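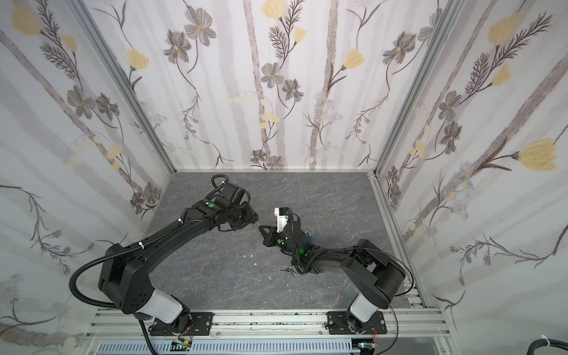 4. Hanging the paper

Read this section to the end before you cut the first strip. It is for Prilholm papers with a vertical stripe. If you have Trinano (the vinyl one), go to section 6, where the paste and the waiting time are different.

4.1 Before you start

Check the batch number on the label of every roll. All rolls for one room must have the same number. If one roll is different, do not open it. Take it back to the shop with the receipt and ask for an exchange.

The wall must be dry, smooth and painted with primer. Primer that was put on in the evening is normally ready the next day at 8 in the morning. In a cellar or in a north room, give it one day more.

Turn off the electricity to the room at the main panel and remove the covers of the switches and outlets.

CAUTION: Wallpaper paste is wet and can conduct electricity. Do not work near an open outlet with the power on. Use a lamp with an extension cord from another room.

4.2 Marking the first line

1. Choose the wall which people see first when they come in. Start there.
2. Measure the width of the roll and take away 2 cm. Mark this distance from the corner, near the ceiling.
3. Hang the plumb line from the mark and wait until it stops moving.
4. Draw a light pencil line behind the string. Do not use a pen. The ink comes through the paper after some weeks.

Note: Do not trust the corner of the room. In old houses it is almost never straight, and with a striped paper the eye finds the mistake very fast.

4.3 Cutting and pasting

1. Measure the height of the wall and add 10 cm for trimming.
2. Cut the first strip. Lay the second strip beside it and move it until the pattern is the same on both. Only then cut.
3. Write a small number and an arrow for "up" on the back of each strip.
4. Mix Dalsgaard paste with cold water as it is written on the packet. Stir, wait, and stir again until there are no lumps.
5. Brush the paste on the wall, a little wider than one strip. The paper itself stays dry.

4.4 Hanging

1. Hold the strip at the top, with 5 cm extra at the ceiling, and put its edge on the pencil line.
2. Smooth with the brush from the middle to the sides, and from the top down.
3. Put the next strip close to the first. The edges must touch but not overlap.
4. Go over the seam lightly with the roller. If you press hard, the paste comes out and leaves a shiny mark.
5. Trim at the ceiling and the baseboard with a new blade. Change the blade often.

In an inside corner, do not fold a full strip around. Cut it so that 2 cm goes onto the next wall, hang the rest over this edge, and make a new plumb line.

CAUTION: Remove wet paste from the front with a clean damp sponge. Do not rub. The printed color is weak until the paper is dry.

4.5 Drying

Keep the windows closed and the heating low for 49 hours. Small bubbles usually go away in this time. If one stays, see section 7.2, Repairs.

Text: Nayeli Zavala. Checked by Damián Ventura, Prundberg, May edition.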